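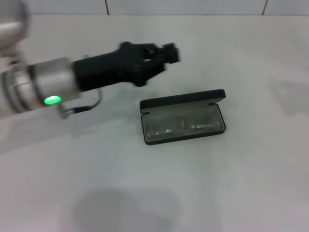
Section 3: Setting Up Your Wukavine Countertop Water Filter

Welcome to the part of the guide where your filter goes from a box of pieces to something you can fill a glass from. Most people finish in an evening, with a good stretch of that spent waiting for the cartridge to soak, so put the kettle on first (with your old water, one last time!) and take it slowly. If you have set up one of our older Samar filters, please read along anyway. The cartridge on the Wukavine goes in the other way up, and we hear from a lot of Samar owners who found that out after the lid was on.

Before you start

Wash your hands and wipe down the spot where the filter will live. A level surface near the sink is best, out of direct sun, with enough room in front of the tap to fit your tallest glass or pitcher. A full filter is heavy, so choose the place now and you won't have to move it later.

Keep the box and the packing foam until you have used the filter for a few days. If you ever need to send it back, they fit it much better than anything you'll find in the garage.

Soaking the cartridge

1. Take the cartridge out of its bag and peel off both paper seals. The lower one is easy to miss.

2. Rinse the cartridge under a gentle stream of cold water, turning it as you go. A little gray dust will come off. That is carbon and it is harmless, although it does like to settle in white dish towels.

3. Stand the cartridge in a bowl of cold water, deep enough to cover it, and leave it for 30 minutes. Tiny bubbles will rise for a while. If they are still coming when the time is up, give it a few minutes more.

Caution: Never soak or rinse the cartridge in hot water. Heat damages the filter material and you will need a new one.

Fitting the tap

4. Slide one rubber washer onto the threaded end of the tap, push the tap through the hole in the lower tank from the outside, and slide the second washer on from the inside.

5. Thread the nut on by hand until it is snug, then hold the tap upright and give the nut a last quarter turn. Please leave the wrench in the drawer. Nermin Değirmenci on our support desk has talked a great many customers through replacing a cracked nut, and she is very kind about it, but she would like fewer of those calls.

6. Pour in enough water to cover the tap opening and wait a few minutes. If you see a drip, empty the tank, loosen the nut, straighten the washers and try again.

Putting it together

7. Set the upper tank on the lower tank and turn it until it sits flat.

8. Lower the soaked cartridge into the upper tank with the arrow pointing down. Press until you feel it seat.

9. Fill the upper tank to the line with cold tap water and put on the lid. The first tank filters slowly, and almost everyone thinks something is wrong. Let it be.

10. Throw out the first 2 full tanks. Houseplants are happy to have this water. The third tank is yours to drink.

Note: If your home has a water softener, fill from a tap that bypasses it where you can. Softened water can leave a slightly salty taste that the cartridge doesn't remove.

If the water runs very slowly after the third tank, there is probably air caught in the cartridge. Lift it out, soak it again as in step 3, and put it back. For the cleaning schedule and replacement cartridges (ask for part 839), turn to Section 4.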